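Ebony Mahuika
July

I have now been told by three separate people that my life would improve if I bought a box with little compartments in it. So I bought a box with little compartments in it. Thread.

For background, the hardware in this house used to live in a Prollby biscuit tin. Screws, washers, picture hooks, the foreign coins, a key to a bike lock I no longer own. You wanted something, you tipped the tin out on a tea towel and pawed at it. Ugly, but I could find a wall plug in under a minute.

Then my sister came to stay, saw the tin, and made the face. She's a Virkik person. If you haven't had the pleasure, Virkik is the shop out past the Varnbridge roundabout that sells you empty containers for more than you paid for the things going in them.

Her pitch was that I'd save time. I asked how much time. She said heaps. I asked if she'd ever measured it. She went and put the kettle on.

My problem with the whole sorting industry is that the before photo is always a real drawer and the after photo is always a drawer belonging to someone who owns eleven identical buttons. Where did the rest go? Where's the half-used tube of glue with the pin in it?

Anyway, I went. Thirty dollars for a plastic organiser, which I think is a lot for a grid. The bloke at the register asked if I wanted a second one because "most people come back". I bet they do, mate.

First thing I noticed when I got it home is that the box looks fantastic with nothing in it. All those clean white squares! You open the lid and feel like a person who irons. I reckon half of these are sold on that feeling alone and then shoved in a cupboard.
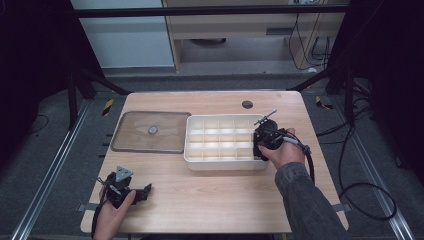
The second thing is that the squares are small. They're good for a washer or a coin. They're no good for a picture hook with the nail still through it, or a hinge, or anything you'd go looking for in a hurry. So straight away you've got a pile of stuff that isn't allowed in the box, and that pile needs somewhere to live. Guess what it lives in. It's a biscuit tin.

Someone's already replied that I should buy the adjustable kind where the dividers slide out. My neighbour Baxter has the adjustable kind. His dividers slid out in the boot of his car, all of them, somewhere along the highway. He now has one large compartment and a bag of dividers.

OK, the washers. The advice online is to "sort by type, then by size". I have washers I can't tell apart without holding them up to each other. Do I need a square for each? Is there a person out there who goes to the shed thinking, I need the slightly smaller one, thank goodness it's in its own room?

I tried. I gave it a whole evening, around 2 hours with the telly on. By the end I had the washers done, most of the coins done, and a strong urge to label things, and that's how they get you.

On labels – I refuse. If I can see through it or into it, I don't need a sticker telling me what it is. And if the label says "MISC", then you've paid thirty dollars to write MISC on something.

Coins, while I'm here. Why am I keeping them? Not one of them is worth the petrol to the bank, and the bank wouldn't take them. A couple are from countries that have changed their money since. But I got to the bin with them in my hand and couldn't do it, so now they've got a compartment each and look like a museum.

A few of you are asking whether I would use a shallow tray with a lid for the flat stuff. Maybe? A tray I can understand. You can see everything at once and nothing's pretending to be in a category. But it's the tea towel method with a lid, and I've already got the tea towel.

Fair's fair, I'll report the one win. Yesterday the tap in the laundry needed a washer and I went to the box and there they were, all in their squares. Took me no time. Then none of them fit and I had to drive to the hardware shop, where a new one came in a packet of 2. So I've got a spare, and a decision to make about which square it goes in.

My sister rang to ask how the system was going. I told her about the tap. She said "see!" and I said see what, I still had to drive to the shop. She said yes, but I'd known sooner. I've been chewing on that since and I can't decide if it's wise or rubbish.

Where I've landed for now: the box stays on the shelf in the laundry because I paid for it. The tin stays next to it because it works. If in three months I've opened the box more often than the tin, I'll come back here and say so. I'm not holding my breath.

And no, I don't want the matching one for batteries. I know where the batteries are – they're in the drawer with the takeaway menus and the one good pen, same as yours.

Muting this for a bit, the tea's ready. If anyone in Varnbridge is missing a bike lock key, it's got a green tag on it and its own compartment.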